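Dultora College to open evening study centre for adult learners in September
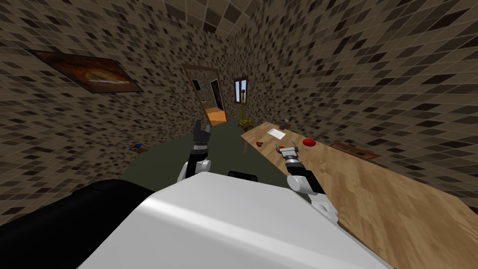 A computer-rendered view of a robot with both arms extended.

May 2025

Dultora College has confirmed that it will open an evening study centre for adults at its Jibrin Road site in September, together with a bursary scheme to help with the cost of returning to education. Enrolment opens this month.

The centre will take over the ground floor of the former administration wing. It will open on weekday evenings during term and will be for the use of students aged 20 and over who are enrolled on any part-time course at the college. Daytime students will continue to use the main library, where opening hours are unchanged.

Adult enrolment at the college has risen for five years in succession. In a survey carried out last winter, part-time students named the lack of a quiet place to work after 6pm as their greatest difficulty, ahead of fees and transport. Many said that they were leaving the site straight after class and doing their written work late at night at home.

"Our adult students come to us after a working day, and often after putting children to bed," said Chinyere Okoro, Principal of Dultora College. "They asked for a desk, a warm room and somebody to turn to when they are stuck on a piece of work. We have listened to that request and are pleased to be able to meet it."

Nine part-time courses will be offered in the first year. They are English language, mathematics, bookkeeping, early years care, health and social care, business administration, garden design, Spanish for beginners and an introductory course in counselling skills. Most lead to a recognised qualification. Spanish and garden design are offered without an examination, although students on either course may ask for a certificate of attendance.

Classes in English and mathematics will be free of charge to any adult who does not already hold a pass at the standard level. Fees for the other courses are set out in the part-time prospectus, which can be collected from reception or sent by post on request.

The bursary scheme is funded by the Miltero Trust, which has supported the college's hardship fund in the past. A total of 35 bursaries will be awarded for the coming academic year. Each will cover course fees in full and will include an allowance for books and travel. Applicants must live within the district and must not have been enrolled in full-time education at any point in the last five years. Previous qualifications will not be taken into account when awards are made.

Édgar Huanca, Director of the Miltero Trust, said that the Trust had been glad to extend its support.

"The cost of a course is only part of what keeps people away," he said. "A bus fare twice a week and a set of textbooks can be enough to rule it out. We wanted the award to cover those things from the start, so that students do not have to come back and ask."

The Trust has agreed to fund the bursaries for the first year and will review the arrangement with the college next spring. Students who receive an award for a course lasting longer than one year will have their funding protected until the course ends.

Building work at Jibrin Road is limited to the replacement of windows, new lighting and the addition of a step-free entrance on the car park side. The contractor, Ziltano, will work outside examination hours until the end of the summer term. The college has written to neighbouring households with details of deliveries and a telephone number for any concerns. The footpath between Jibrin Road and the sports field will stay open throughout.

The study centre will have individual desks, two rooms for group work and a small kitchen for students' use. Tutors in English and mathematics will be present every evening — no appointment will be needed — and an adviser will be available by arrangement to discuss fees, childcare costs and progression to further study. Parking will be free after 5pm for students who display a college permit.

The college has also been in discussion with the local bus operator over the last evening service from Jibrin Road, which at present leaves before the later classes finish. A decision on a revised timetable is expected before the start of term and will be published on the college noticeboards. In the meantime, students who depend on public transport are advised to speak to the enrolment team before choosing a course with a late finish.

Two open evenings will be held at the main building before the end of the summer term. Visitors will be able to meet course tutors, look through sample materials and complete a short assessment in English or mathematics if they wish. The assessment is used to place students in a suitable group and does not affect the offer of a place.

Bursary application forms are available from reception and from the district's public libraries. Forms should be returned to the enrolment office by the date printed on the front page. Applicants will be told the outcome in writing, and places on the chosen course will be held for them until a decision has been made.

Enquiries about courses or the bursary scheme should be made to the enrolment office, Dultora College, Jibrin Road. Large-print copies of the prospectus and the application form can be supplied on request.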